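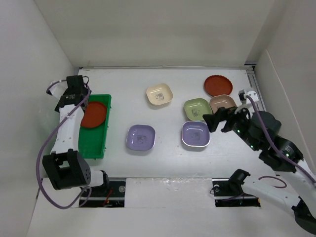 Ryszard Duda had asked before the visit whether the Dolico kiln was still fired on the old schedule, and by his reckoning a pottery of that size could not be making money on it. The shift lead at Tumport answered him at the first stop. The schedule was dropped in November, and the tunnel kiln now runs a 41-hour cycle, cold to cold, with the cars indexed forward at fixed intervals.

The tour started at 8 in the clay store. Body comes in as filter cake from Pietrzak and is held at the plant for three weeks before pugging. Moisture is checked at the pug mill outlet and again at the forming line. Flatware is roller-formed on plaster, hollowware is cast. Mold life was given as a number of fills, but the figure differed between the two people I asked, so I leave it out.

Glazing is by spray for plates and by dip for bowls. Foot rings are wiped on a wet belt. The belt was down for a bearing change while we were there — we saw the guards off and not much else.

The most useful stop was the test room. Plates are sampled per kiln car and checked for warp on a surface plate with feeler gauges. Crazing is tested by autoclave. The logbook on the bench was open at entry 2922.

Warner supplies the kiln furniture. Setters are being changed from cordierite to a thinner grade, one car at a time, to cut the dead load. No fuel numbers yet.

Parking is behind the glaze store. Bring closed shoes.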